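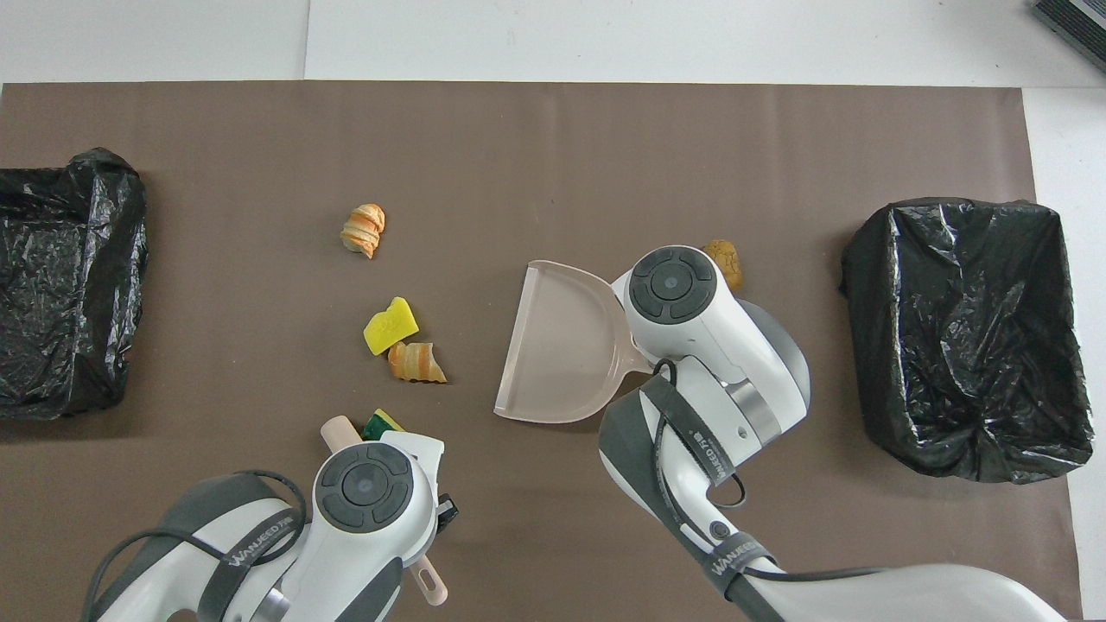
Fig. 1. Tampo de mesa branco coberto por papel pardo, com dois recipientes forrados a plástico preto.

Unidade curricular: História do Cinema Documental
Unidade 3: O retrato de artista no documentário de arquivo
Apontamentos de apoio às aulas teóricas

1. Âmbito da unidade

A unidade trata dos filmes documentais cujo objeto é a vida e a obra de um artista plástico, com particular atenção aos que recorrem a material de arquivo filmado em vida do retratado. Pressupõe-se a leitura dos apontamentos da unidade anterior, relativos à entrevista filmada, cujo vocabulário (plano de corte, voz fora de campo, entrevistador ausente) será usado sem nova definição.

Excluem-se desta unidade as biografias ficcionadas e os registos de exposição produzidos por museus para fins de divulgação. Estes últimos serão tratados no seminário.

2. Modelos de retrato

Distinguem-se, para efeitos de estudo, três modelos. A distinção é de trabalho e a maior parte dos filmes combina elementos de mais de um.

2.1. Retrato de atelier. O realizador acompanha o artista durante a execução de uma obra. O tempo do filme aproxima-se do tempo do trabalho e a palavra tem lugar secundário. Coloca-se com frequência a questão de saber em que medida a presença da câmara altera o gesto, sobretudo quando o artista pinta sobre vidro ou noutro suporte escolhido em função da filmagem.

2.2. Retrato por testemunhos. A figura é reconstituída a partir de depoimentos de familiares, galeristas, críticos e outros artistas. É o modelo dominante nas produções televisivas. O seu principal problema metodológico reside na hierarquia dos testemunhos: a montagem atribui autoridade a quem fala primeiro, a quem fala mais vezes e a quem encerra uma sequência. O estudante deve ser capaz de reconhecer essa hierarquia sem a confundir com a importância efetiva de cada depoente na vida do retratado.

2.3. Retrato de arquivo. O filme assenta em imagens e sons anteriores ao projeto: entrevistas inéditas, filmes domésticos, reportagens, gravações sonoras. O realizador pode ser também o autor do material original, caso em que o filme adquire uma dimensão memorialística e a distância temporal entre registo e montagem passa a constituir matéria de análise.

3. Caso de estudo: Carrasco

Carrasco é uma média-metragem produzida pela Cinon, dedicada a um gravador instalado na localidade de Rirnville. O núcleo do filme é uma entrevista de 40 minutos, registada numa única sessão e conservada sem utilização durante 22 anos. Dela a montagem final aproveita 23 excertos, intercalados com provas de gravura e com imagens da oficina já desocupada.

Na análise devem considerar-se os seguintes pontos:

a) A ordem dos excertos não respeita a ordem da conversa. A resposta sobre a aprendizagem do ofício, dada perto do fim da sessão, abre o filme.
b) As perguntas foram suprimidas, exceto uma. Convém discutir o efeito dessa exceção, dado que a voz do entrevistador surge no momento em que o gravador se recusa a comentar a própria obra.
c) As gravuras são mostradas em plano fixo, sem movimento de aproximação. Compare-se esta opção com o uso da câmara de animação nos filmes vistos na unidade anterior.
d) O desgaste da fita magnética foi mantido em duas passagens e corrigido nas restantes.

4. Questões de direitos e de ética

O consentimento dado para uma entrevista não abrange necessariamente a sua inclusão num filme posterior. Quando o retratado já faleceu, a autorização depende dos herdeiros, cujos interesses podem condicionar a seleção do material. A reprodução das obras exige licença autónoma.

5. Leituras e trabalho escrito

A leitura obrigatória é o capítulo 3 do caderno Arquivo e Retrato, editado pela Prelo, disponível na reprografia. O trabalho escrito incide sobre uma sequência de Carrasco à escolha do estudante e deve ser entregue até ao final de fevereiro, na secretaria do departamento, em papel e em formato digital. Não se aceitam resumos do enredo. As citações do filme devem indicar o minuto e o segundo.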